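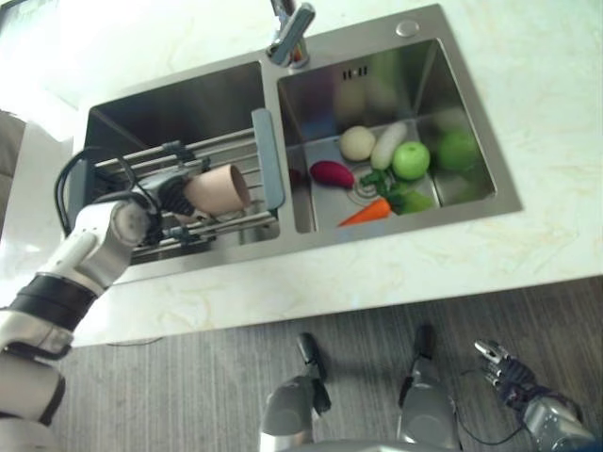
*The over-the-sink rack, left bowl. Produce on the right, as usual.*

So I finally caved and bought one of those expandable drying racks that sit right across the sink, and I am a little bit in love with it!

Some background for anyone new. We moved into the Pimunville place in February, and the kitchen came with a double-bowl sink and very little counter to go with it. What counter there is looks great (white with a marble pattern, some soft beige and gold veins running through it), and for three months I kept it buried under a big plastic dish drainer with a tray that went slimy if I so much as looked away. I hated that drainer. It came with me from two apartments ago and I think it was old even then.

The new one is just steel rods with gray plastic at the end, and you pull it out until it reaches from one side of the bowl to the other. Water goes straight down into the sink. No tray! I paid 30 dollars, which felt steep for a handful of rods, but I've spent more on worse things.

What I didn't expect was how much it would change the way I use the two bowls. The left one is wider, so that's dishes now. Cups go on their sides if I'm in a hurry, upside down if I'm being good. The right one has become the place where fruit and vegetables land when I get in from shopping on Thursday. Apples, a radish, whatever else was in the bag, all in together around the drain until I get to them. My mother would have a few words about that. She had a separate basin for everything, and one for the basins, I'm pretty sure.

A couple of gripes, so you don't think I'm being paid (ha). The rods are spaced fine for mugs and plates, but teaspoons drop right through, so I've put a jam jar next to the faucet for those. And it slides a bit if you load all the heavy stuff on one end. I found that out with the casserole dish at eleven at night. No casualties, but I did say a word.

Upendo Odera asked in the comments last time whether the faucet still reaches both sides with a rack in the way. Yes, it does! The spout is tall enough that I can swing it over without hitting anything, unless I've stacked the big pasta pot on there, in which case I'm washing my lettuce at a funny angle.

Next job is the cupboard under the sink, where I have so far found four half-empty bottles of the same dish soap and a bike pump. I'll report back once I've been all the way to the back of it.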